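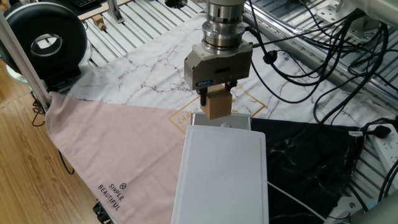 The parallel gripper with a wooden cube, over the white tray.

For the Laryea newsletter, 07/06/2020

The engineer who compares grippers at Hutel asked me to leave out her name, because the results are still under discussion with the two suppliers. She was happy to talk about everything else.

Her test is simple to explain. The arm takes a wooden cube, lifts it, and puts it down on a tray. Then again. Each gripper must do 2,000 cycles before she writes any opinion of it. "In the first hundred they are all excellent," she says. "I learned to not send emails on the first day."

The two candidates are the Sotik, a parallel model with two fingers, and the Truritz, which has three and costs more. On the cube, the Sotik dropped 13 times and the Truritz 34. I asked if this result surprised her. "A little. But a cube has flat sides, so two flat fingers like it very much. With the tennis ball I had the opposite order, and my manager liked the cube table better."

She did not want to choose a winner. The Truritz centres the part by itself, and this saves programming. On the other hand, its controller needs its own power supply and lost the connection at cycle 868, on a Friday evening. She found it on Monday. "So the real number is maybe good, but I had to start from zero."

We spoke also about the cables, a subject on which she has strong feelings. When the wrist turns too far, the cable pulls and the fingers arrive some millimetres beside the programmed position. She lost a week in looking for this error in the software - the same week when the camera calibration was also wrong.

What would she change? "Softer finger pads, grey rubber, for both. And I would test at the speed of the customer, not at the speed of the brochure."

The next round is planned for the end of June, with plastic bottles.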